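A few bits of advice for anyone off to the west of Ireland for the first time. We moved here nine years ago and have had visitors ever since, so this may go on a bit! 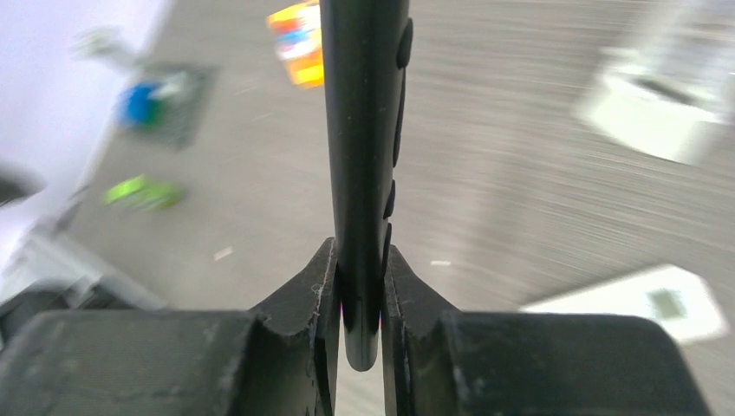 First, the weather, as it's what everyone asks me. Yes, it rains, even in summer, but it rarely rains all day. Bring a proper coat with a hood and leave the umbrella at home, the wind will have it inside out before you've crossed the car park. Layers, layers, layers.

Driving next. The map will tell you it's an hour and you should plan for nearly two. The small roads have grass down the middle and you'll meet tractors, sheep and the school bus, usually on a bend. If someone reverses to let you by, lift a finger off the wheel to say thanks – it's only manners, and you'll be doing it in your sleep by the end of the week.

Oh, and hire the smallest car your cases will fit into. My friend Celeste Riquelme came over in February and was given a great big thing as a "free upgrade", and she spent the whole trip with the mirrors folded in, poor woman.

Money. Cards are fine nearly everywhere now, but do keep 30 euro in cash on you for honesty boxes, the odd small café and parking at the beaches. If you're in a pub where you order at the bar, there's no need to tip. For a sit-down meal, ten per cent or so is kind if you were well looked after.

Food! Kitchens close earlier than people from the Continent expect. Plenty of village places stop serving at nine, and out of season it can be earlier again, so ring ahead. Soup and brown bread at lunchtime is the best value you'll find anywhere, and I've never had a bad bowl of chowder at Heffernan's (ask for the end of the loaf).

If you're walking on farmland, stick to the marked way, leave every gate as you found it and please don't bring the dog, even on a lead, unless the sign says you may. Lambs are about in spring and farmers have good reason to be strict.

Boats to the islands depend on the sea, whatever the timetable says. Don't book one for your last day. We once had 4 guests stuck across the water for an extra night, and while they had a grand time of it, they missed their flight home.

Áine Kavanagh asked me about small talk. People will chat to you in shops and at bus stops and will want to know where you're from and who you're staying with. They're being friendly, so chat back, and leave yourself time for it.

Swimming deserves its own post really, so I'll do the beaches and tides tomorrow once I've found my notes. If you've a question about buses, pop it underneath and I'll try to answer those as well.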